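Kovent Household Guidance
Children's Rooms: Daily Bed Making and Care of Bedding
Revised October 27, 2024

A child's bed is used for more than sleep. It serves as a reading corner, a play surface and, in smaller homes, as extra seating. The following guidance is intended for families who wish to keep such a bed clean and orderly without devoting much time to it each day.

Before making the bed

Open the window for a short period and turn the covers back so that the mattress can air. Books, cards and small toys should be removed first and placed on a shelf or in a box. Items left on the sheet are easily folded into a blanket and may be carried into the washing machine with it. Check the pockets of any pajamas left on the bed for the same reason.

Smoothing the sheet

Begin with the fitted sheet. Lift each of the 4 corners of the mattress in turn and draw the elastic well underneath, then smooth the surface from the center outward with the flat of the hand. Sheets with a slight sheen show creases more readily than plain cotton ones, and a sheet that has shrunk in the wash will not lie flat however it is pulled. Check the size on the label before buying a replacement.

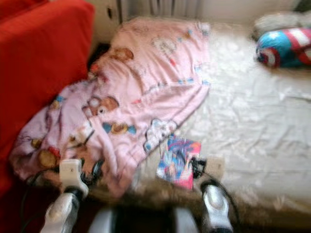
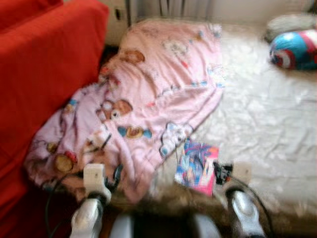 Blankets are best folded when the bed will be used during the day and spread when it will not. To fold a small blanket, hold two neighboring corners, let the fabric hang until it is straight, and bring the corners together. A printed blanket, such as the pink one with teddy bear faces, offers a convenient guide: turn it so that the bears face upright, and the top edge is easily found. A young child can be taught to do this with little help. Lay the folded blanket across the foot of the bed, well clear of the floor.

Cushions and pillows

Place the sleeping pillow flat against the head of the bed and set any decorative cushion in front of it. Round cushions tend to roll and should be stood last. Shake each one by hand once a week, and wash removable covers with similar colors. Strong reds and blues should be washed separately the first time.

Beds placed beside other furniture

Where a bed stands against a sofa or armchair, the gap between the two collects socks, crumbs and dust. Pull the bed out every 21 days and vacuum the floor and the side of the upholstery with a narrow nozzle. Keep bedding away from a radiator while it is in use, and leave enough space for warm air to move freely.

Washing

Sheets and pillowcases should be washed weekly. Blankets used every night may be washed every second week, following the care label. Do not overload the drum, as thick fabrics rinse poorly when pressed together. Dry all items fully before returning them to the bed.

Spare sets may be stored in a cotton bag in a dry closet. Change over to lighter bedding in May, or earlier in warm regions.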